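Moving to Linstead, week one-ish

June 19, 2020

OK quick one because the kettle is in a box somewhere and I have 40 minutes before the internet guy is supposed to show. Supposed to.

So we moved. Finally. Linstead is smaller than I remembered from the visits, one main street, a hardware store, a bakery that only lets two people in at a time right now. Masks everywhere, tape on the floor. Everybody waves though. Took me three days to start waving back without feeling weird.

The movers. We went with Trundeck in the end, mostly on price. Other quote was over 2,000 and I just could not. Trundeck came in at 1,000 flat, with stairs included, and they were on time, which after all the horror stories I'd read felt like a small miracle. One lamp died. I never liked that lamp. The bookcase made it, the desk made it, the box marked KITCHEN FRAGILE was upside down in the bathroom but nothing in it broke so fine.

Things I packed badly: everything. Don't put all the chargers in one box and then not label the box. Also don't pack the scissors. I opened the first ten boxes with a house key and now the key sticks in the lock.

The floors are the big question. Whole downstairs is carpet, old, beige, smells like somebody's dog. I want it gone before August. I keep going back and forth on what goes down instead. Tile is cold but easy. Wood is too much money. I have looked at so many samples and mockups at this point that they all blur together, brown, gray, other brown. Still kind of into the cracked stony look, reddish brown with the dark veins running thru it. Would hide dirt like crazy. Possibly too much for a small room? Don't know. Asking everyone, getting a different answer from everyone. 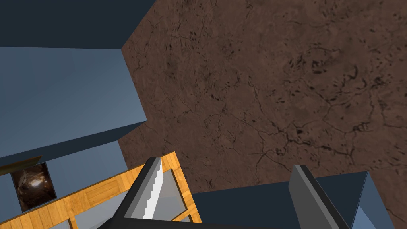
The yard

Bigger than the old one and way worse. Knee high grass along the back fence, something thorny eating the shed. Borrowed a mower from next door (left on the porch, very distanced, very polite) and it gave up halfway across. So now half the yard is mowed. Looks like a bad haircut.

There is one good tree. Maple I think. Sat under it last night with a beer and didn't unpack a single thing, best hour of the whole move.

Still to do

Change the address at the bank, again, the form timed out on me twice.
Find the kettle.
Call Tillivitz about the water heater, it makes a knocking sound at night and I do not love it.
Curtains. We have none. The bedroom gets sun at 5 am and so do I.
Figure out trash day. I have put the can out on the wrong day 2 times now.

Oh and food. There's a takeout place called Yang down past the gas station, order at the window, and the dumplings are so good I've had them three nights out of six. Not sorry. The stove works but the pans are in a box under other boxes and I'm too tired to dig for them.

Will post some more once the internet is acutally on, writing this off my phone and it's eating my data. Van just pulled up outside, gotta go.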